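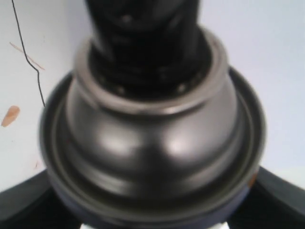 A reader going by Sadura wrote in under my May post to say that averaging wrist camera predictions over time is just a fancy way of being late, and that any policy doing it will always react to the world a beat after it should. I've been chewing on that comment ever since, and I finally have something to show for it!

Quick catch-up. My policy looks at the wrist view and spits out a chunk of future actions instead of one action at a time. Chunks overlap, so at any moment you have several opinions about what the arm should do next. The usual trick is to average them. You get lovely smooth motion, and yes, you also get lag, because the old opinions were formed before the object moved.

So I tried letting the policy decide how much to trust its own older guesses. For every new chunk I measure how far it disagrees with the ones still in play. If they agree, average away. If they don't, the old ones get dropped fast and the newest one takes over. I was sure this had been done to death, but the closest thing I found was a short write-up from the Vakeck project, and they use a fixed cutoff. Mine slides, which took me one evening and maybe a dozen lines of code (plus a second evening finding the sign error in them).

I ran 29 trials with each version on the peg task, nudging the block by hand partway through every run. Plain averaging missed 9 times. The sliding version missed 2! I reran the whole batch before letting myself get excited, and got 2 misses again. Same checkpoint, same block, same nudge as far as my hand can manage it.

What I love is how it looks when it works. With plain averaging the arm drifts toward where the block used to be, then sort of apologizes its way over. With the new weighting there's a small hitch and then it just goes. The hitch is ugly - I won't pretend otherwise - and on a heavier arm it might be a real problem. I put a limit on how fast the weights can change, and that takes the edge off without bringing the misses back, at least on this task.

Blur is the part I haven't sorted out. When the wrist view goes soft, the chunks start disagreeing for no good reason, and the weighting reads that as news. It throws out perfectly fine plans. I want to try the El Ouafi sharpness score as a second input, so that disagreement on a bad frame counts for less.

So Sadura, you were right about the lag, and thank you for being blunt about it. The code goes into the Daltard repo once I've cleaned up the logging. If you try it on a task with two moving objects, please tell me what happens, because I haven't dared yet.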